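Unell Releases Tabletop Series for Kitchen Training Rooms

DRUKBRIDGE, February. Unell, a supplier of furniture and teaching materials for kitchen training rooms, has released the Quinlan tabletop series. The series consists of a white matte work surface and a matching set of tableware and play food for practicing table setting, sorting and clearing. It replaces the Eneo surface, which remains available for existing installations until stock is used up.

The Quinlan surface is supplied in 2 depths. Both accept the same underframe and can be joined along the long side with the connecting plates included in delivery. The finish is matte to reduce glare from ceiling lighting. Fixing holes are left open on the working side so that rails, stops or small appliances can be secured from above. Holes not in use may be left uncovered or closed with caps, which are ordered separately.

"Training rooms asked us for a surface that could stay bare between sessions and be set up again within 8 minutes," said Rainer Stüber, product manager at Unell. "The layout of the fixing points was revised 2 times during development. The version now shipping is the one the instructors at Drukbridge worked with over the winter."

The tableware set contains plates and round bowls in several colors. Colors are assigned by type of task: an instructor can call for the green bowl or the blue bowl without reference to size or position. Play food includes bananas, strawberries and orange slices. All pieces can be reordered singly.

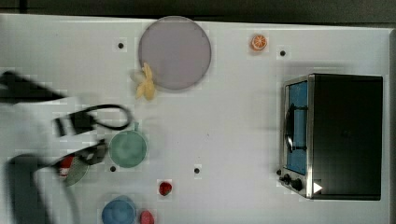

A countertop toaster oven may be placed on the surface at either end. Unell recommends that the oven remain unplugged during sorting exercises and that play food be kept out of the oven compartment at all times. Where heating is part of the lesson, the play food should be removed from the table and stored before the oven is switched on.

The surface is cleaned with a damp cloth and mild detergent. Abrasive pads will polish the finish and should not be used.

"Most of the inquiries we receive concern spare parts," said Hartmut Hamann, head of customer service. "For Quinlan, the parts list has 19 entries, and each can be ordered by number."

The Quinlan series is available now through Unell dealers. Data sheets and assembly instructions are sent on request.

Press contact: Unell, Product Information, Drukbridge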